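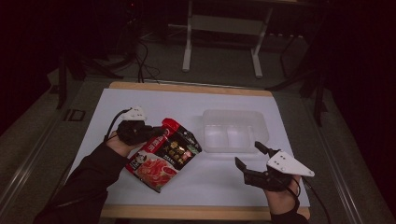
Skikholm - windowed desktop for old Android tablets

November, by Su-chen Huang
Last updated: November, evening, after the taskbar fix

README

What it is. A launcher plus a small window manager. Puts a taskbar, a start menu and resizeable windows on tablets the maker stopped updating years ago. No root needed for the basic stuff. Root needed for the file mounts, see below.

What it isn't: a full ROM. Your kernel stays, your drivers stay, your bugs mostly stay too.

Status

Works day to day on the Drordale 9 and the Pornari tablet. Boots on the Kan mini box but the HDMI sound drops out after sleep, Man-lok Tse is looking at it. Anything else, try it and tell us.

Build 879 is the one to use. 878 had the clipboard bug and has been pulled. If you still have it please update, it eats copied text over a certain length and we never worked out what length.

Install

Turn on unknown sources. Copy the apk over, open it, say yes to the overlay permission. Reboot. On first boot the screen stays grey for a bit while it builds the app list, leave it alone.

If you get a loop back to the stock launcher: settings, home app, pick Skikholm, reboot agian. On the Pornari you have to do this twice. Don't know why.

Windows

Drag the title bar to move, drag a corner to resize. Some apps refuse to resize and will sit there phone-shaped in the middle. Long press the title bar and choose "force" - works for most of them, crashes a few. List of the bad ones is in badapps.txt, thanks Crisanto Espiritu for going through all 44.

Limit is four open windows at once. You can raise it in the config but the Drordale runs out of memory and kills the keyboard first, so you end up not being able to type the number back in. Ask me how I know.

Keyboard shortcuts

Alt-tab switches. Super opens the menu. Super plus arrow snaps left or right. Ctrl-alt-T opens the terminal if you have one installed. Bluetooth keyboards with no Super key: remap it in keys.conf, the favourite choice seems to be caps lock.

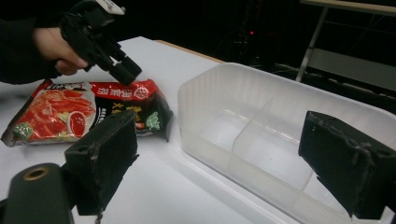

Themes are zip files with a different ending, .skt, and they go in the themes folder as they are, don't unzip. Each one needs a cover picture and a manifest, then the icons and colours. The menu only ever shows the cover, same as a noodle packet with its photo of red noodles in spicy broth on the front, so make the cover match what people are going to get. We've had dark themes turn up with bright covers. Cover goes in the top level of the zip. Manifest too. Wrong place and the theme just doesn't show up, no error mesage, sorry, on the list.

Known problems

- notifications stack up behind the taskbar in portrait
- split keyboard comes up off screen
- screen rotation loses window positions
- video in the browser goes black when you resize, tap it to get it back

Translations

Siu-ming Tu did the Chinese strings, So-ying Liao checked them. French is half done, anything missing falls back to English. Strings are in one file, plain text, send it back whole please, no patches.

Bugs

Say which device, which build, what you had open. Logs are under /skikholm/logs, attach the newest one. Check for your name in it first, wifi network names get written in there too.

Licence is in LICENCE.txt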